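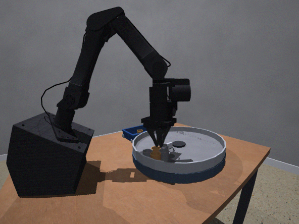 Perron Serving Tray, Round, Large

Category: Kitchen & Table > Trays & Platters

Back in stock, both colours. Sold out in April and took forever to come back, sorry to everyone on the list.

Big round tray for drinks, cheese, a whole roast if you've got the arms for it. Raised rim all the way round so glasses stay put. Powder coated steel, matte finish. Won't chip if you treat it half decent.

Size: 601 mm across
Weight: 873 g
Colours: charcoal or oatmeal
Made by: Gument
Care: hand wash, dry straight away. No dishwasher, we mean it

Measure your cupboard first. Most returns are becuase it didn't fit. Standard shelf won't take it flat, stand it on edge beside the cutting boards or hang it. Hook not included (the Matico one fits, sold seperately).

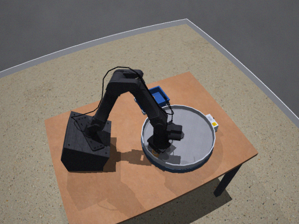

Holds nearly 10 kg. Please don't carry that much on one hand. Two handles would've been nice, we've passed that on to the maker, no word yet.

Felt pads come in the box, stick them underneath if your table marks easily. Four pads, peel and press, leave overnight before you load it up.

Pickup from the store or shipped flat in cardboard. Rural addresses add a few days. Gift wrap no longer available on this size, paper's too narrow.

Returns 30 days, unused, felt pads still on the sheet. Questions, ask for Chantal Bouchard or Montri Thongsuk at the counter, or use the form.

Review from Shirley Vachon: "Bought the oatmeal, went back for the charcoal. Lives on the ottoman now. Bit heavy once the teapot's on it."

Tags: trays, entertaining, Perron, grey, hosting

Share this (10) | Comments (0)

We use cookies to remember your cart. OK / Settings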